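5. Running the cloth skill in Clovix

Rev. February 7, 2018 – applies to the two-arm cell with wrist cameras. If you're on the old single-arm config skip to section 6.

Before you start

Both arms homed, e-stop within reach, Ivum driver running on both hands. Head camera calibration must be newer than the last time somebody moved the head. If not sure, redo it (section 3, takes a few minutes).

Start order matters. Driver first, then perception, then planner. Wrong order and the planner comes up with an empty scene and will happily plan through the furniture.

1. Open a terminal, start the Ivum driver. Wait for "ready" on left AND right. One ready is not enough.

2. Start the perception node. Leave the mask threshold at default the first time. Pale cloth in front of pale upholstery is the hard case – the mask bleeds onto the seat. If you see that in the viewer, stop here and go to Mask trouble below.

3. Load the scene. Pick Bravo from the profile list. This one has the sofa, wall and lamp as keep-out boxes. Check teh lamp box against the live view, the lamp gets moved and the box doesn't.

4. Set planner timeout to 2000 ms. Lower and two-arm plans start failing for no good reason.

5. Set wrist roll limit to 270 degrees, both sides. The field takes degrees, the log prints radians. Known, not fixed.

6. Press Detect. Wait for two grasp candidates, one per hand. They should sit on opposite ends of the cloth. If both land on the same fold press Detect again.

7. Press Plan, watch the ghost arms all the way through, then Execute. Keep speed on low until you've had 3 clean runs.

CAUTION: Execute does not ask for confirmation. Hands off the cloth, hands out of the cell.

NOTE: the wrist view usually loses most of the cloth once the fingers close, the hand blocks it. Expected. Grasp check runs on finger current, so don't retune the camera for this.

Views from the cloth work, wrist and head cameras: 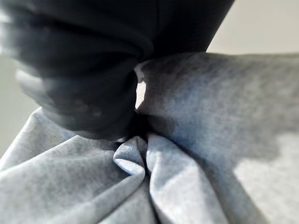
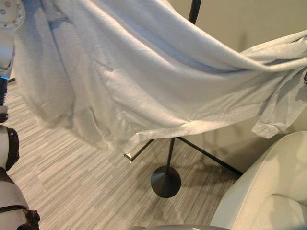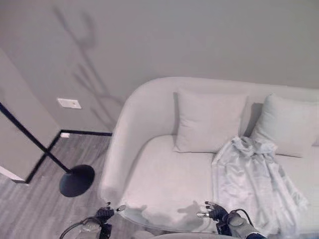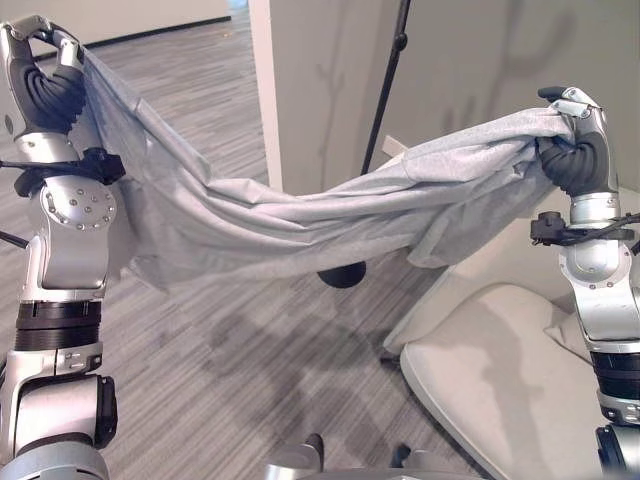

8. After Execute returns, read the status line. HELD/HELD is what you want. HELD/LOST means one side slipped – press Lower, never Home. Home with one hand still gripping drags the cloth across whatever is in the way.

9. Tension. Default is slack, leave it there. The tension controller was tuned on towels and pulls too hard on anything bigger. If you need it on, start at the lowest setting and go up one notch per run.

10. To finish: Lower, Release, Home, in that order. Wait for each to come back.

Mask trouble

Bleed onto the furniture: raise the depth weight a little, then Detect again. Color won't save you when everything is off-white.

Holes in the mask: direct sun does this. Close the blind or turn on exposure lock before you load the scene. Exposure lock after loading does nothing until you restart perception.

Shadows of the arms picked up as edges: park both arms out wide, Detect, then let the planner bring them in. Turn on Park Before Detect in the profile and it does it for you. Off by default, no idea why.

Planner trouble

"No IK, left" – nearly always the roll limit. Redo step 5, then reload the profile or the change is not picked up.

"Stale scene" – perception died or is lagging. Look at its terminal before restarting everything.

"Port in use" – an old planner is still hanging on port 1916. Kill it, start again. Don't change the port, the Haltitz logger is hard coded to it.

Logs

Every run writes one folder. Rename it before the next run if you want to keep it, the October build onward overwrites the folder when the run name is the same. Send bad runs to Hyun-seo Yang with the profile file attached – logs without the profile can't be replayed and will just get sent back to you.

Next: 6. Single-arm config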